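Small Sellers Group: Minutes of the June Meeting

Held in the back room at Sternen. Start 6:35 p.m. 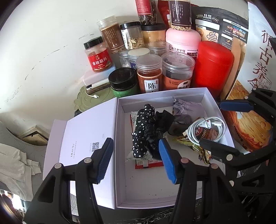

Chair: Buppha Thaweesak
Minutes: Rūta Pärn

Apologies were received from two members who had craft fair setup the same evening. The minutes of the May meeting were accepted with one correction: the price given for printed mailing labels was per roll and should not have been listed as per box.

1. Matters arising

The shared postal scale has been returned and is back in the cupboard at Sternen. Anyone borrowing it should write their name in the book. The display fault reported in May was a flat battery.

Rūta had written to Custden about the delay in paying out sales balances. The reply says that new sellers wait 17 days after their first sale and that later sales are paid weekly. Several members said their second and third payments had been held for the longer period as well. Rūta will write again and ask for the rule in writing. Members who have been affected should send her the order dates, without customer names.

2. Selling fees

Buppha went through the new fee table from Custden. The listing charge is unchanged. The commission goes up a little on orders under ten dollars and stays the same above that. Members who sell single low-priced items will notice it most. Discussion followed on whether to bundle items, raise prices or move the cheaper stock elsewhere.

One member has moved her lowest-priced items to Phetsri and reported fewer views there but no listing charge. Another tried the same last winter and went back because the messages from buyers took too much of her evening. It was agreed that the group would not recommend one site over the other. Buppha will put the two fee tables on one sheet and bring copies to the next meeting.

A question was asked about whether postage counts toward the commission. On Custden it does. On Phetsri it does not if the buyer pays it on a separate line. Members were reminded to check this before offering "free" shipping.

3. Record keeping and tax

Rūta repeated that she is not an accountant and that what follows is how she does it herself. She keeps one notebook for money in and one for money out, and enters both on a spreadsheet at the end of the month. Receipts go in an envelope marked with the month. She keeps a separate checking account for the side business and does not pay household bills from it.

Her own sales last year came to $2,834 before costs. She brought her expense sheet for anyone who wanted to see how it was laid out. Questions were mostly on what can be put down for use of a room at home. Members had been told different things by different people. It was agreed to ask a paid preparer to come for one session in the fall and to share the cost among those attending. Buppha has a quote of $130 for ninety minutes, including questions. The quote does not cover looking at individual returns.

Two members asked whether they needed to set money aside during the year. Rūta puts a quarter of each payout into savings and has had some left over each time. This was noted as one person's practice and not as advice.

4. Packing work from home

A member had answered an advertisement offering paid packing work at home. She was asked for a starter fee and a copy of her driver's license before being given the name of the company. She did not send either. The advertisement has been reported to the site where it appeared. Members should ask for a business name and address first and should not pay to be given work.

Padis was mentioned as a local firm that does give out seasonal assembly work. It charges nothing to start and pays by the piece. Two members did this last fall. One found the rate fair once she had learned the steps. The other worked out her hourly figure and did not go back. The firm takes names in August. Anyone interested should call them directly, as the group does not pass on names.

5. Bulk order of supplies

The group order for padded envelopes and tissue paper closed with $625 in it, which is enough for the lower price. Rūta will place the order this week using the same supplier as last time. Members pay on collection, cash or check. Supplies not collected within a month will be offered to the others.

There was a request to add gift boxes to the next order. Members want different sizes and it was not clear that any one size would reach the minimum. A sheet was passed round for people to write down what they would use. Left open until the sheet is complete.

6. Returns and complaints

Short discussion. A buyer had asked for a refund, kept the goods and left a poor review. The member concerned had no record of the condition of the goods when sent. Others said they keep tracking slips for three months and answer complaints through the site's own message page so that there is a copy. Buppha asked members to bring the wording of their return policies next time so they can be compared. Hers is four lines long and she is willing to share it.

7. Any other business

The room charge at Sternen stays the same through the end of the year. Please stack the chairs before leaving.

The email list has several addresses that bounce. If you have not been getting the reminders, give Rūta your current address.

A member has a label printer to sell, in working order, with two spare rolls. See her after the meeting.

Actions

Rūta: second letter to Custden; place supplies order; fix email list.
Buppha: fee comparison sheet; confirm fall session with the preparer.
All: return policy wording; gift box sizes on the sheet.

Next meeting in July, same room, 6:30 p.m. Meeting closed at 8:10 p.m.

Filed under: Meeting minutes, Home business, Side income

Contact the group | Copyright Small Sellers Group | Back to top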